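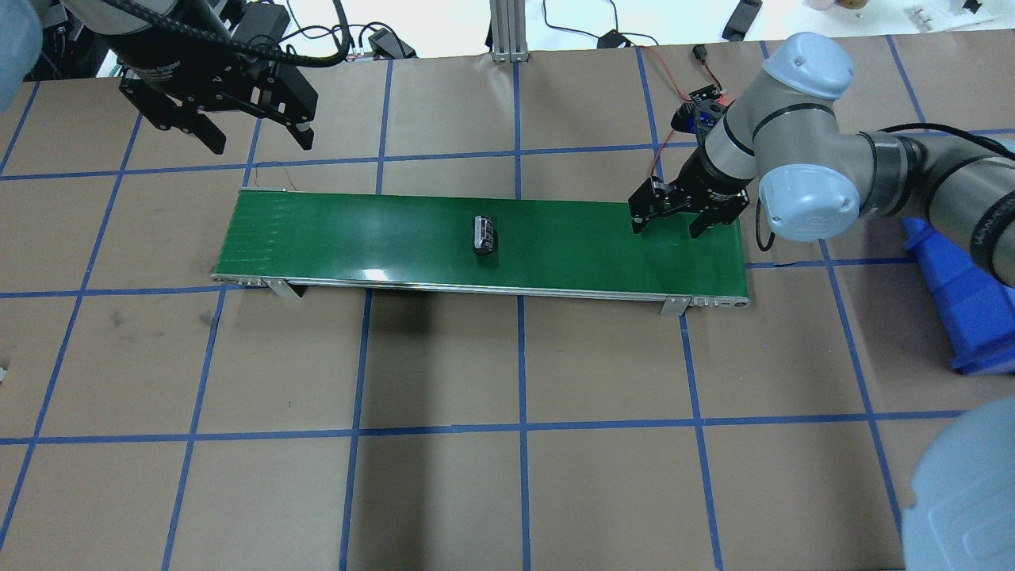 The letter from her aunt came in December, and Su-bin Cha read it standing up in her coat, with the shopping still hanging from one wrist. It was 11 pages long, because her aunt had never in her life left out a detail that could be put in, and it began with the weather in Zhuravel and the price of plums and got round to the house only on page four. The house was to be sold. Su-bin read that line on her break the next evening as well, sitting at the end of the packing room where the green belt ran along on its metal legs, and she thought of the long green runner in her grandmother's hall, which had worn pale at one end from so many feet, and found she had to put the pages away and blow her nose.

Valentyna Kovalchuk, who had worked beside her for 12 years and could tell a cold from the other thing, passed her half a poppy seed roll wrapped in a napkin.

"Who died?" she said.

"A house," said Su-bin.

"Ah," said Valentyna, and sat down, for she had lost one or two of those herself – a blue one with a stove you could sleep on, and a flat with a pear tree so close to the window that you could pick your breakfast in your nightdress.

So they talked about houses. They talked until the bell and then again at the bus stop, with their scarves up over their mouths, and they let the 96 go by because Su-bin hadn't finished telling about the cupboard under the stairs, where her grandmother kept the good quilts and a tin of buttons and, one whole winter, a hen called Kokik who had taken against the yard.

"A hen with the good quilts!" said Valentyna.

"On top of them. Grandmother said she was company."

When the next bus came they got on it, and Valentyna rode three stops past her own. She wanted to know what had become of the hen.

Posted in Short Stories, by V. Grellar
December
12 comments | 96 shares
Contact us | © Vikarness Stories | Back to top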